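Tuning the Pre-Grasp Check in Irno

Jannik Meinecke
7 January 2018

Irno ships with a pre-grasp check that runs after the arm reaches its approach pose and before the gripper moves in. With the default settings it passes almost everything, so you will want to tune it for your own objects. These steps assume you have a working wrist camera, a finished hand-eye calibration, and the Vellari driver running.

Step 1. Set the approach pose

Open the task file and find the block called approach. Set standoff to 90 (the unit is millimeters). Leave the tool axis alone for now. Start the task in step mode, so the arm stops when it reaches the pose and waits for you to press Enter.

Step 2. Look at the live view

Start the viewer in a second terminal and pick the wrist stream. Both fingertips should be visible in the lower half of the picture. If they are not, your camera mount has moved and you need to redo the calibration before going on. 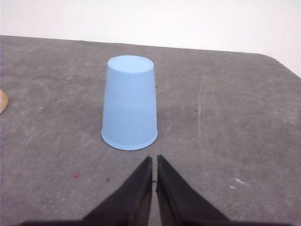
The check compares two things: the center of the object mask and the midpoint between the fingertips. The difference is reported in pixels as lateral_error, and the sign tells you which way to correct. Negative means the object is to the left. With the light blue cup standing a little left of the gap between the fingers, you should expect a small negative value. A positive value in a view like that means the image is mirrored somewhere in your pipeline, and you should fix that first. Look at the finger opening too. The gap there is much narrower than the cup, so the width test has to fail until the gripper is told to open.

Step 3. Check the mask

Turn on the mask overlay with the M key. The mask should cover the whole object and none of the table. Scuffed gray tabletops tend to produce small false regions at dark specks and stains. Raise min_region until they go away. If the shadow under the rim gets included, lower shadow_gain in small steps.

Step 4. Set the limits

Set max_retries to 2 and settle_frames to 5. The second value is the number of frames that must agree before the check reports a result. Lower values are faster but give you jumpy readings on a light arm.

Step 5. Run it

Leave step mode and run the task with logging on. Each attempt writes a line with the lateral error, the width result, and pass or fail. If the error keeps the same sign from one run to the next, go back to the calibration. If it changes sign on every retry, lower the correction gain.

Save the tuned values in a separate file and load it with the --params option. Updates overwrite the default file.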